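Search this site
Enter keywords Go

Serker tabletop arm at the Gurnham open day: a review

2018-05-06

I went to the Gurnham open day wanting to be talked out of an opinion. The opinion is that a robot arm for the kitchen is a very slow way of moving a cup. I came home with it mostly intact, although I did like the arm more than I expected to.

Serker had the long room at the back, past the coffee and a stand from Mikkelsen handing out tote bags. They were running demos of their tabletop arm with a set of kitchen props. You stood behind a rope, a presenter named Mathis Caron talked, and the arm did its thing. Each session was meant to be short. The one I queued for started late while someone restarted a laptop, and then restarted it again. I stayed for the next session too, so what follows is based on two full runs and a lot of standing about.

The sales sheet lists the arm with gripper and wrist sensor at $3,872. The software license is another $400 a year, in smaller type on the back. I asked if the arm does anything without the license and was told it "can be moved through its joints," so I'm taking that as a no.

Now for what it did. The first task was to pick a strawberry off the table and put it on a plate. It managed this on the first try in both runs, with a long pause before it closed on the thing, and it didn't knock anything over on the way. The second task was to lift a mug and set it down somewhere else. It got the mug in the first run. In the second it came down a bit off to one side, nudged the rim, stopped, backed away and went in again. Caron called that recovery behavior. Fair enough, I'd rather it backed off than kept pushing. But it does mean that moving one mug took longer than it takes me to make the coffee.
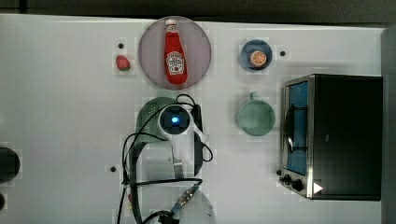 What bothered me more was how friendly the whole setup was to the machine. Everything sat well apart on a clean white surface. The strawberry was toy fruit. My own counter has a bread bag on it, a pile of mail and usually a wet dishcloth, and I asked if we could try something closer to that. Could I put my car keys on the table? Could I slide the plate over while it was working? The answer to both was that the demo had been set up for a fixed list of objects, and that new ones were "very much on the roadmap." I have heard about a lot of roadmaps.

I also asked about the toaster oven, because it was the thing people in the crowd kept pointing at. Opening an oven door is a proper test. There's a hinge, the handle has to be followed through a curve, and you can't just drop in from above. It wasn't part of either session I watched. Caron said they have it working back at the shop. Maybe they do. If I had that working, I'd have shown it.

Cables are another gripe. They run along the outside of the arm in loose loops, and I spent a good part of the second session waiting for one to catch on something. None did. Still, for this money I would want them clipped down or run inside, and I'd certainly want that before I put it anywhere near a hot pan. The rep said a tidier cable kit was coming in November and would be sold separately.

On the plus side, the movement is smooth and quiet. I could hear Caron without him raising his voice, which I couldn't say for the Flastano machine in the next room, a much bigger thing that whined whenever it turned. The light on the wrist unit is easy to spot from a distance. The stop button worked when he hit it halfway through a reach, and the arm held its position and didn't sag. He did that without being asked, and I gave him credit for it.

One number on the banner deserves a mention. It claimed 2,000 successful picks. I asked out of how many attempts, and with how many different objects. He didn't have either figure with him and offered to email me. He did write down my address, so I'll add a note if anything comes.

Who should buy it? A school lab with the budget, possibly, or someone who already writes this kind of software and wants a decent arm to try it on. If you saw the word "kitchen" on the flyer and pictured help with dinner, keep your money for now. The open day itself is free and the parking is easy, but get there early, the back room fills up and the rope is a long way from the table.

Arm: 3 out of 5. Demo: 2 out of 5.

133 shares

We use cookies to improve your visit. By continuing to browse you accept our cookie policy. OK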